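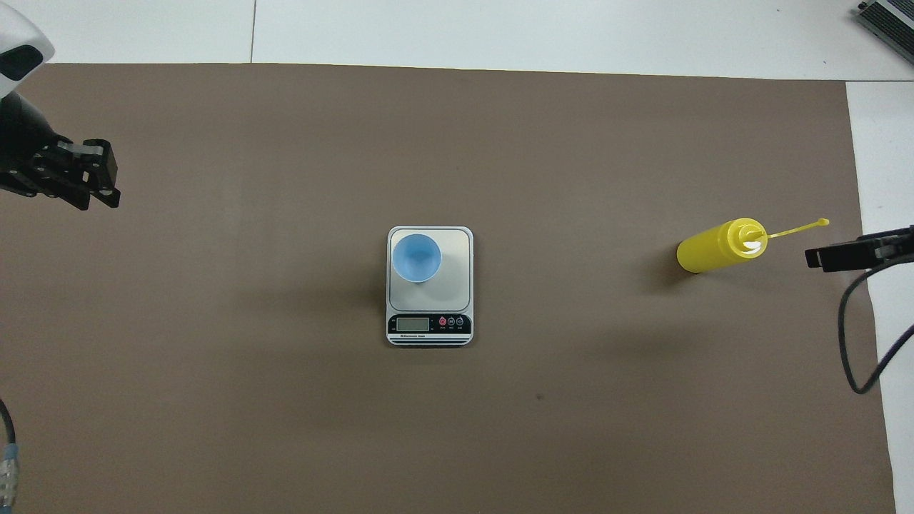 Figure 3. Digital kitchen scale on a sheet of brown-gray paper, white tabletop.

4. Employer Responses to Early Career Feedback

4.1 Sample and procedure

The second stage of the study examined what employers do with written feedback from new hires once it has been collected. Four employers took part: Plestis, Skedent, Badawi and Pondeo. Each had run an internal survey of apprentices and recent graduates for at least two years before the study began, and each agreed to share anonymized comments together with a record of the actions taken in response. The surveys closed in October and the action records were collected the following spring.

In total, 785 comments were supplied. Comments that consisted of a single word, or that named another employee, were removed before coding. The remaining comments were read by two coders working separately, who assigned each one to a main theme and noted whether it contained a request. A request was defined as any statement that asked the employer to start, stop or change something. Where the coders disagreed, the comment was discussed until a single code could be agreed.

The coders identified 143 separate requests. This number is small when set against the volume of comments, and it is consistent with the interviews reported in Section 3, in which many new hires said that they used surveys to describe their experience and did not expect to propose changes through them.

4.2 Themes

The most common subject of requests was contact with a line manager. New hires asked for regular meetings, for meetings to be kept when the calendar became crowded, and for clearer notice of how their work would be judged. Apprentices raised a related concern about study time. Several wrote that their contract set aside hours for coursework but that their team was not aware of this, so that the apprentice had to negotiate the time each week.

Pay was mentioned often in general comments but seldom appeared as a request. Where it did, the request was usually for information, such as the date of the next pay review or the difference between the apprentice and graduate scales. At Badawi, which publishes its scales to all staff, no request of this kind was recorded.

Requests about the first weeks of employment formed a third group. They covered late delivery of equipment, training booked before system access had been granted, and welcome sessions that repeated material already sent by email. Respondents at Skedent, where new hires join in small groups throughout the year, wrote about this subject at greater length than those at the other three employers.

4.3 Actions taken

Each request was matched against the action records. An action was counted only if the record gave a responsible team and a completion date. On this basis, 48 requests led to a completed action during the study period. Most of these concerned equipment, access and scheduling, and could be settled within one department. Requests about line managers were more likely to be marked as noted or passed on, with no later entry.

The employers differed in how they reported back to staff. Pondeo sent a written summary to everyone invited to take the survey, listing the changes made and the requests it had declined. Plestis shared results with managers and left it to them to inform their teams. In follow-up interviews, 15 respondents from Plestis were asked whether they knew of any change that had followed the survey. Few could name one, although the action record showed that several had been completed in their own departments.

4.4 Limits of the data

The findings in this section should be read with some care. All four employers volunteered, and employers with weaker feedback practices may have been less willing to open their records. The action records were also kept in different formats, and the strict definition used here may leave out informal changes that were made but never entered. Finally, the comments were anonymized before they were shared, so it was not possible to test whether new hires who made a request were more likely to remain with the employer. That question is taken up with a separate set of retention data in Section 5.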